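The School Where the Pupils Never Touch the Furniture

By the time the first pot of coffee is finished at Wostia, the robots have already opened a few dozen drawers. They did most of it overnight, in rooms with no heating and no doors, on tables that would not hold up a teacup. The rooms live on a rack of computers at the back of a former shoe warehouse, and the company's eleven employees talk about them the way innkeepers talk about their guests' bedrooms. "Who left the lid off in the orange room?" somebody called out on the morning I arrived, and somebody else, without looking up, said sorry.

I had come to find out how a machine learns to put things away. It is a question that has been on my mind since my own kitchen was rebuilt two years ago and I discovered that my mother, who is eighty and sharp as a tack, could no longer manage the deep drawers under the counter. She asked me quite seriously whether there wasn't a robot for that. There isn't, or at least there isn't one you would want near your mother, but a good many people are working on it, and most of them will tell you that the trouble these days lies less with the arm than with the examples.

A learning system of the sort Wostia feeds is, at heart, a great imitator. You show it a task being done, over and over, with the motions of the arm recorded alongside what the cameras see, and bit by bit it picks up a knack for which motion belongs to which view. Show it too few and it gets the idea of the thing but fumbles the particulars, like a teenager who has watched one video on changing a tire. Show it plenty, all in the same room with the same drawer, and it becomes a marvel in that room and a menace in every other.

So the examples have to be many, and they have to differ, and somebody has to make them. The people who do that here are called drivers, and there are 20 of them on the books, most working part-time in four-hour stretches from their own homes. (They are contractors, so they don't count toward the eleven, and they don't get the coffee either.) A driver wears no helmet and no special gloves. She sits at a desk with a small hand controller that feels, when you pick it up, like holding a computer mouse that has come loose from gravity. Tilt it and the arm on the screen tilts. Squeeze and the fingers close.

I was allowed to try. I was given the easiest job on the list, which is to push a drawer shut, and I am sorry to report that I drove the fingers straight into the front of the cabinet on my first go and sailed clean over it on my second. The young woman looking after me was very kind. She said everyone does that, and that the new drivers' first hour is always thrown away, and then she sat down and closed the same drawer in one slow, easy movement that reminded me of my grandfather parking his car.

The software that collects all this is called Paracha, and it keeps a running tally in the corner of every screen. On the day of my visit, in March, the tally for the storage tasks stood at 563 recordings made and 314 kept. I found that a little shocking – it seemed an awful lot of work to put in the trash – but the drivers are used to it. A recording is dropped if the arm dithers, or bumps something it wasn't meant to bump, or gets the job done by a route so odd that you wouldn't want it copied. One driver told me she had lost a whole afternoon's work to a bad habit of pausing to think before she reached for a handle. The system would have learned to pause too, she said, and it wouldn't have been thinking about anything.

The choosing is done by two people who sit side by side near the window and go through the takes with the patience of quilters. They have strong opinions. One of them likes what she calls an honest approach, in which the fingers come at a handle from the front and plainly mean to take it. The other is forgiving about approaches but a terror about endings, and will turn down a lovely take if the fingers don't let go cleanly. Where they disagree, the recording goes into a pile for after lunch, when, I was told, they are both nicer.

Before any of that can happen the rooms have to be furnished, and this was the part of the operation I liked best. The layouts come out of a program named Arneo, which shuffles tables, walls, floors and containers into combinations that a decorator would faint at. A crate may land on a bookcase. A bread box may be the size of a suitcase. The arm's starting position gets shuffled as well, so a driver opening a new session can't count on finding her fingers where she left them, and has to take a moment to get her bearings. 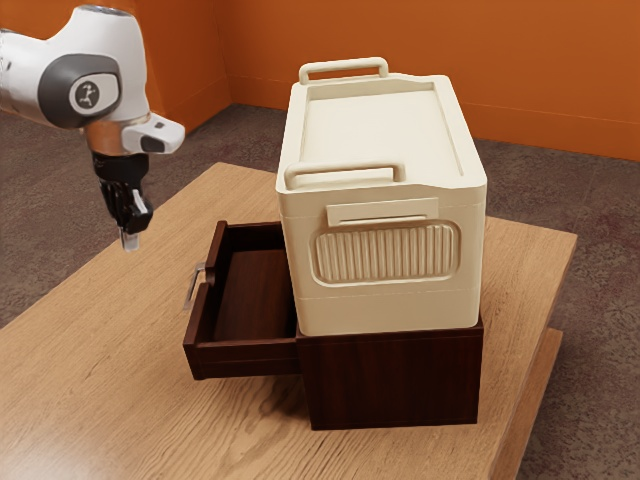

A drawer-and-box setup in one of the simulated rooms, with the gripper empty and the drawer open.

Setups of this kind are popular with the drivers, I gathered, for the plain reason that there is more than one thing to do in them. A drawer can be closed. A lid with a handle at each end raises the question of which handle, and where to take hold of it. Each choice makes a separate recording, with its own written instruction attached in ordinary words, and the instructions get shuffled too. "Shut the drawer" and "push the drawer in" and "close that, please" all have to lead to the same place, and it pleased me to learn that somebody is paid to think up polite ones.

There are people in the field who doubt how far made-up rooms can take you, and they are not shy about it. Real drawers stick. They have a screw loose, or a dish towel caught at the back, and no simulated cabinet has yet sulked in damp weather the way mine does. Wostia's answer is a second collection called Okov, gathered on real furniture in the front half of the warehouse, which is much smaller and slower to grow. The two are mixed together when it is time for training. How much of each to use is a matter they argue about at length, and I heard three different recipes from three different people between the front door and the parking lot.

I telephoned my mother that evening to tell her what I had seen. She listened to the whole thing, the drivers and the lids and the pile for after lunch, and then wanted to know whether they had thought about the drawer with the rubber bands in it. I said I would write and ask.

COMMENTS (4)

millpond_reader
Lovely piece. My husband drove a crane for thirty years and says the bit about pausing before you reach is exactly how they could pick out the trainees.

Tess in the valley
I'd have liked more about what the drivers get paid! Four hours of closing drawers sounds restful for the first ten minutes.

oldgrowth77
More than 200 takes thrown out and they call it normal. I worked in film editing and that looks pretty thrifty to me.

millpond_reader
@oldgrowth77 Ha, fair enough. Please tell us if they write back about the rubber bands.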